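Prüfliste Zweiarm-Tischsystem mit Mehrfingerhänden, Leihgerät Brilside
Eingangs- und Sicherheitsprüfung vor Kaufentscheidung
Standort: Rendville, Labor 6
Lieferant: Kolář
Prüferin: Solange Robichaud
Prüfzeitraum: November
Bewertung: i. O. / Mangel / offen / n. a.

Der Prüfumfang richtet sich nach der Hausvorgabe Fenditberg für Leihgeräte. Die Abnahme der Schaltschranktechnik ist nicht Teil dieser Liste.

1. Unterlagen

1.1 Betriebsanleitung in deutscher Sprache vorhanden: i. O.
Kommentar: Kapitel zur Handkalibrierung nur auf Englisch. Für den Leihbetrieb akzeptiert, für den Kauf nachzuliefern.

1.2 Einbauerklärung liegt bei: i. O.

1.3 Risikobeurteilung des Gesamtaufbaus: offen
Kommentar: Kolář liefert nur die Beurteilung der unvollständigen Maschine. Die Beurteilung für Tisch, Umhausung und Arbeitsgut liegt bei uns. Entwurf ist erstellt, Unterschrift fehlt.

1.4 Ersatzteilliste mit Preisen: Mangel
Kommentar: Fingerpolster und Handrückenabdeckung sind ohne Bestellnummer aufgeführt. Handgelenkkabel fehlt ganz.

2. Aufstellung und Befestigung

2.1 Sockel beider Arme verschraubt, Drehmoment geprüft: i. O.
Kommentar: Markierungslack nach der Prüfung gesetzt. Bei Verschiebung der Lackmarke erneut prüfen.

2.2 Tischplatte kippsicher, kein Spiel bei voller Armauslage: i. O.

2.3 Kanten im Arbeitsbereich entgratet: i. O.

2.4 Umhausung geschlossen, Verriegelung wirksam: Mangel
Kommentar: Türkontakt schaltet erst nach spürbarem Nachdrücken. Bis zum Tausch kein Betrieb ohne zweite Person am Not-Halt.

3. Elektrik und Leitungen

3.1 Schutzleiterprüfung: i. O.

3.2 Netzleitung und Zugentlastung: i. O.

3.3 Leitungen an den Handgelenken ohne Scheuerstellen: i. O.
Kommentar: Außen geführt, daher wöchentlich nachsehen. Schlaufe am rechten Arm in gestreckter und in eingefahrener Haltung prüfen.

3.4 Steckverbinder verriegelt: Mangel
Kommentar: Stecker am linken Arm ließ sich ohne Lösen der Rastung abziehen. Gemeldet unter Vorgangsnummer 3503, Ersatz zugesagt.

4. Not-Halt und Stillsetzen

4.1 Not-Halt am Bediengerät: i. O.

4.2 Not-Halt am Tisch: i. O.
Kommentar: Beide Taster einzeln und gemeinsam betätigt. Wiederanlauf nur nach Quittierung.

4.3 Verhalten der Hand bei Not-Halt: offen
Kommentar: Die Finger halten ihre letzte Stellung, der Gegenstand wird also nicht fallen gelassen. Bei eingeklemmtem Finger einer Person ist das ungünstig. Handöffnung von Hand ist laut Anleitung möglich, der Kraftaufwand ist nicht angegeben. Rückfrage läuft.

4.4 Spannungsausfall: i. O.
Kommentar: Bremsen fallen ein. Geringes Nachsinken des rechten Arms, innerhalb der Herstellerangabe.

5. Funktionsprüfung mit Arbeitsgut

Prüfprogramm des Lieferanten, Becher und Kegelgefäß. Nur leere, unzerbrechliche Teile verwenden.

5.1 Greifen des Bechers mit der rechten Hand: i. O.
Kommentar: Bei dünnwandigen Bechern Greifkraft um eine Stufe senken. Voreinstellung ist für Laborzwecke zu hoch.

5.2 Positionieren über dem Kegelgefäß: i. O.
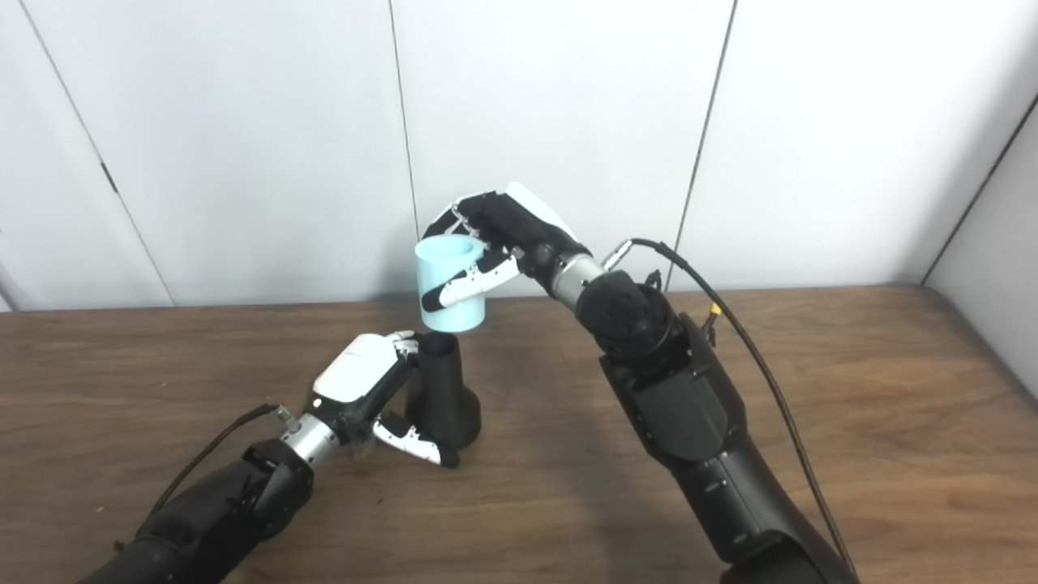 5.3 Annäherung der linken Hand bei belegter rechter Hand: offen
Kommentar: Kollisionsüberwachung zwischen den Armen arbeitet, die Überwachung zwischen den Fingern beider Hände ist in der gelieferten Softwareversion nicht freigeschaltet. Mindestabstand vorläufig über das Programm festlegen. Kolář bietet die Freischaltung als Zusatzoption an. Aus unserer Sicht gehört sie in den Grundumfang.

5.4 Dauerlauf: i. O. mit Einschränkung
Kommentar: 1.865 Zyklen ohne Sicherheitsabschaltung. Bei Zyklus 677 Meldung »Daumenachse Referenz«, nach Quittierung fortgesetzt. Ursache nicht geklärt. Protokoll liegt der Rückfrage bei.

5.5 Oberflächentemperatur der Antriebsgehäuse nach Dauerlauf: i. O.

6. Reinigung und Instandhaltung

6.1 Fingerpolster abwischbar: i. O.
Kommentar: Nur feuchtes Tuch. Lösemittel sind in der Anleitung ausgeschlossen, das schränkt den Einsatz im Nasslabor ein.

6.2 Tausch eines Fingers durch eigenes Personal: n. a.
Kommentar: Laut Servicevertrag nur durch Kolář. Zugesagte Reaktionszeit gilt nicht am Sonntag.

Ergebnis

Weiterbetrieb als Leihgerät unter Auflagen zulässig. Auflagen: Türkontakt (2.4) und Steckverbinder (3.4) vor dem nächsten unbeaufsichtigten Lauf instand setzen, Risikobeurteilung (1.3) unterschreiben. Kaufempfehlung wird bis zur Klärung von 4.3 und 5.3 zurückgestellt. Nachprüfung der offenen Punkte durch S. Robichaud, Abschnitte 1 und 6 brauchen dabei nicht wiederholt zu werden, soweit die Unterlagen schriftlich nachgereicht sind.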